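What went wrong with Goklow

Our dish-racking project, Goklow, spent most of February stuck on one fault. The right arm kept pushing down on the plate rim when it should have been lifting it. Loubna Fahmy spotted the pattern in the logs before I did – we had it in 6 of 30 runs!

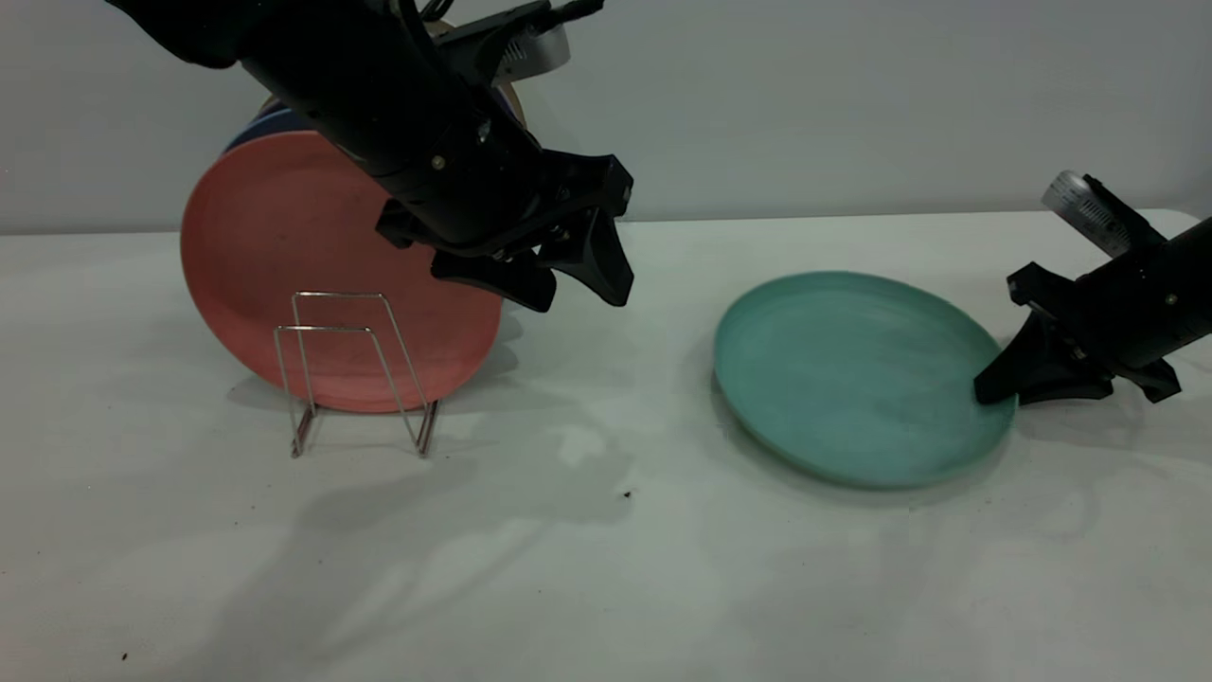
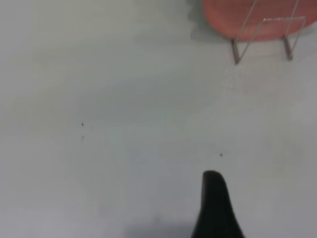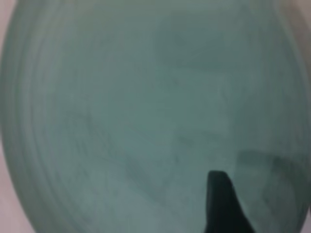 Plates and grippers during our runs. Top: both arms, with the teal plate flat on the table.

I'd set the table height 2 mm too low in the config file (yep, my typo). We also had no force limit on the wrist, so the arm just kept going till I hit the stop button. Both are fixed now, and Loubna is redoing all 30 runs.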